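I read the first chapter of The Rimine Letters in the bath and the last one at 42 minutes past midnight, sitting on the stairs so I wouldn't wake anybody. So yes, I liked it.

It's a second-chance romance, which is my weakness, and it starts where a lot of them end, at the signing of the divorce papers. Ada Wilczyńska has been married for 8 years to a man who corrects her grammar at dinner parties. She signs, she packs one suitcase and a box of paperbacks, and she takes a job sorting the mail of a dead judge in a little lakeside town called Hokberg. There are 3978 letters. She is supposed to read every one, and of course somewhere in the pile is one from Tomas, the boy she didn't run off with at nineteen.

I know, I know. But Mercedes Ñahui writes it so lightly that I forgave the coincidence by the next page! Ada is funny. She's petty about her ex in a way I found very restful (she keeps a list of his favorite words and refuses to use any of them, even when she needs one). And the husband isn't a cartoon. There's a phone call in chapter nine where he is kind to her for maybe a minute, and it hurt more than all the shouting. 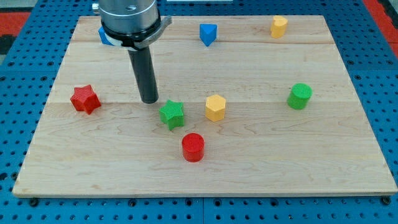 My sister disagreed with me about him, by the way. She thought the phone call let him off far too easily, and she said that if she'd been Ada she would have hung up before he got to the part about the cat. We argued about it through a whole pot of coffee and I still think I'm right.

Where it sags is the middle. Once Tomas turns up with his ferry and his rolled-up sleeves, there are close to 100 pages of the two of them almost talking. They almost talk on the dock, they almost talk in the bakery, they almost talk at a christening. I love a slow burn – I really do – but by the christening I was reading with one eye on the clock. And the subplot with Inelo, the judge's grandson who wants the letters burned, gets wrapped up in half a chapter when it deserved a lot more.

The ending, though! I won't spoil it, except to say that Ada makes a choice about the house that I didn't see coming, and that the very last letter is from someone you've stopped thinking about. I cried a little. I went back and reread the first chapter straight after and caught two things I'd missed.

Heat level is mild, mostly kissing and one closed door. There's some swearing, nearly all of it Ada's. I've already lent my copy to my sister's neighbor, and I'd like it back by April.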